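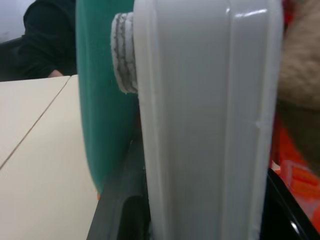

Matte teal things and how you keep them clean

tapia_kitchen
So I've gone all in on teal this year and I'm starting to regret the matte part. Two canisters, a big rounded pitcher and a serving board, all from the Pandeck line, and every one of them holds on to fingerprints like it's getting paid for it. Shiny stuff I just wipe and forget. These get a sort of greasy shadow right where you grab them. What are you all using? I paid 2000 for the set with shipping (pesos, don't panic) so I'd like it to last past March.

prasetyo_purba
Warm water, one drop of dish soap, soft white cloth, then dry it right away. The drying is the part people skip! If you let it air dry you get rings and then you think it's still dirty and scrub harder.
– Prasetyo Purba, Dekville

mugshelf1617
I'd go the other way on the cloth. Those fuzzy ones shed on matte finishes, and then you're picking lint off a canister at eleven at night. I use a flat-weave towel, the boring kind you get in a stack.

prasetyo_purba
Mine shed for the first few washes and then they quit. Are you using fabric softener? That ruined a whole batch for me.

mugshelf1617
No softener, never have. Maybe I just buy cheap cloths lol. I still say flat weave.

nundodeo_fan
Whatever you do, keep the scrubby side of the sponge away from it. I had a blue-green Nundodeo jar and rubbed one spot until it went shiny, and now there's a glossy patch the size of a quarter that catches the light every time I walk by. You can't un-shine it.

tapia_kitchen
Oh no. I may have already done that to the pitcher, down near the bottom where it curves in. Is there any way to dull it back down? I saw somebody mention super fine sandpaper, like 2000 grit.

nundodeo_fan
I tried 1000 on mine and made it worse, so maybe 2000 would be gentler, but I wouldn't touch anything you drink out of. Turn it to the wall.

prasetyo_purba
Please don't sand it. You have no idea how thick the color is. Baking soda paste is too rough too, before anyone brings it up.

mugshelf1617
I was about to bring it up. I've used baking soda on mine for ages and it looks fine to me – a light paste, fingertips only, rinse it well. We can disagree on that one.

tapia_kitchen
Okay, soap and a soft cloth tonight on the canisters, no sandpaper, and I'll try the baking soda on the underside of the board where it won't show. Will post back once I've done the pitcher.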